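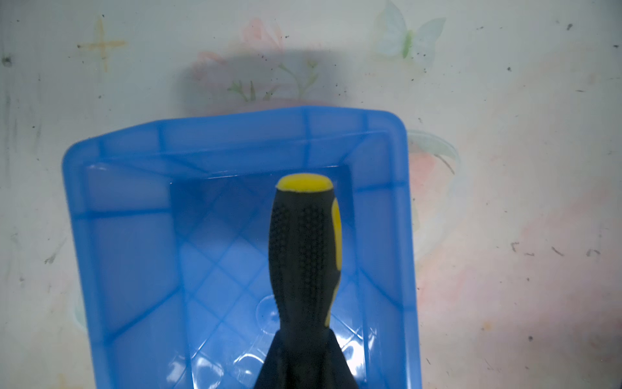
Do I need to empty the bins before I fit them to the rail?

Empty them first if they hold anything heavier than a handful of fixings. A loaded bin is awkward to tilt, and the rear lip has to go in at an angle.

SECTION 4: FILLING, FITTING AND LOOKING AFTER THE TOOL BINS

This section covers the open-topped bins supplied with the Skevora bench storage set. It assumes that the wall rail is already up (Section 3) and that the bolts have been checked. If you are using the bins loose on a bench, table or shelf, skip 4.2 and go straight to 4.3.

4.1 Before you start

Unpack the bins and pull them apart by hand. They are nested for transport and can grip each other tightly in cold weather. If two bins will not separate, stand them in a warm room for an hour and try again, twisting gently from opposite corners. Do not lever them apart with a screwdriver or knife.

Wipe each bin with a damp cloth and dry it. There is often a light dust left from the packing, and labels will not hold on top of it.

Check each rim by running a thumb along it. A rim with a split or a sharp edge should be put aside and exchanged. See Section 9 for how to do this.

Note: bins from the older Bovby set are slightly narrower at the back. They will hang on the Skevora rail but will slide sideways. Use the end stops if you are mixing the two.

4.2 Fitting a bin to the rail

1. Stand square to the rail with the bin held in both hands, open side up.

2. Tilt the front of the bin down by a few degrees.

3. Slide the rear lip up behind the rail until it stops.

4. Lower the front until the bin sits level. You should feel it settle.

5. Pull forwards lightly. If the bin moves, lift it off and start again from step 2.

6. Leave a gap of 2 mm between neighbouring bins so that each one can be lifted out without dragging the next.

Caution: do not hang bins above a doorway, a bed or a place where people sit.

Caution: the rail is rated for hand tools and fixings. Vices, battery packs in bulk, tins of paint and similar loads belong on the floor or on a proper shelf.

4.3 Using a bin on a flat surface

The bins can be used loose. Put them on something level, well back from the edge, and keep the heaviest tools towards the middle. On a table you care about, or one with a printed or painted top, lay a mat or an old tea towel underneath. Grit caught under a bin will scratch when the bin is pushed along.

Do not stack filled bins unless the lids are fitted. Lids are sold separately as the Iltby lid pack.

4.4 Sorting screwdrivers

Most people fill the first bin with screwdrivers, and most people put in too many. A bin that is heaped to the rim takes longer to search than the drawer it replaced.

1. Lay all your screwdrivers out on the bench.

2. Put aside any with a bent shaft, a loose handle or a rounded tip. Repair them or get rid of them.

3. Wipe the handles. Textured grips hold oil and old filler, and a stiff nail brush with washing-up liquid will shift most of it. Dry them fully before they go away.

4. Divide the rest by tip: slotted, cross-head, and everything else.

5. Put the ones you use every week in the bin nearest your working hand. The rest can go further along.

6. Lay long screwdrivers flat with all the handles at the same end.

7. Stop when you have a single layer. Start a second bin if there are more.

Tip: if your screwdrivers have coloured handle ends, put them so that the ends can be seen from above. You can then keep one colour for each type of tip. Where the handles are all alike, a band of coloured tape does the same job.

Note: insulated screwdrivers should have a bin to themselves. Rubbing against other tools can damage the sleeve. Inspect the sleeve each time you take one out, and do not use it on electrical work if the sleeve is nicked, whatever the handle looks like.

4.5 Sharp tools

Chisels, bradawls, craft knives and loose blades must not go into an open bin without a guard. Use the guard that came with the tool. A cork will do for a bradawl. Loose blades should be kept in a closed tin – a screw-top jar is also fine – and the tin can then go in the bin.

Caution: keep any bin with sharp tools in it above the reach of children. Lock it away if the room is shared.

4.6 Labels

Each set comes with a sheet of 27 blank labels. Write on them with a pencil or a permanent marker before you peel them off the backing.

1. Choose a flat part of the front wall. Labels lift quickly when they are stuck across a rib or around a corner.

2. Clean the spot and let it dry.

3. Press the label from the centre outwards and hold it for a few seconds.

4. Leave it overnight before washing the bin.

If you prefer a card label, tie it through the rail beside the bin. Stuart Clegg, who tested the set for us in his own workshop, found that card lasted better than stickers in an unheated garage.

4.7 Taking a tool out and putting it back

Lift tools out by the handle, upwards and clear of the rim, before you turn away. Dragging a tool out over the front wall will score the plastic and can unseat a hanging bin.

Put tools back singly. Dropping them in from a height marks the floor of the bin and is hard on the tips. At the end of a job it is quicker to collect everything in one bin, carry it back and sort it at the rail. Keep one bin spare for this if you have room.

4.8 Cleaning

Empty the bin completely. Tip out dust and filings over a sheet of newspaper, then wash the bin in warm water with washing-up liquid. A soft brush will reach into corners and between any raised ribs, where swarf tends to collect. Rinse, turn the bin upside down and let it drain.

Do not use white spirit, acetone, brake cleaner or scouring powder. They will cloud the plastic or make it brittle. Do not put the bins in a dishwasher.

If steel tools have been put away damp, you may find rust marks. Lemon juice left on for ten minutes will lighten them. Rinse well afterwards.

Garages and sheds get damp from October onwards. A sachet of silica gel in each closed bin helps, and so does a thin wipe of oil on bare steel.

4.9 Problems and remedies

Bin hangs at a slope: the rear lip is not fully behind the rail. Remove it and refit as in 4.2.

Bin slides along the rail: fit an end stop, or check whether it is one of the narrower Bovby bins.

Bin rocks on the bench: look for a screw or a chip of wood underneath. If the surface is clean and the bin still rocks, the base has warped, usually from being left near a heater. It cannot be put right.

Front wall bows outwards: the bin is overloaded. Take out half the contents and spread them between two bins.

Labels fall off: see 4.6. The wall was probably dusty or greasy.

4.10 Spare parts

End stops, label sheets and single bins can be ordered from the spares desk. Ask for Blair Matheson and have the rail length to hand (the standard one is 90 cm). The desk is closed on Sunday. Bins from the Xenos range do not fit this rail and should not be ordered as replacements.

Continue to Section 5 for fitting the hooks.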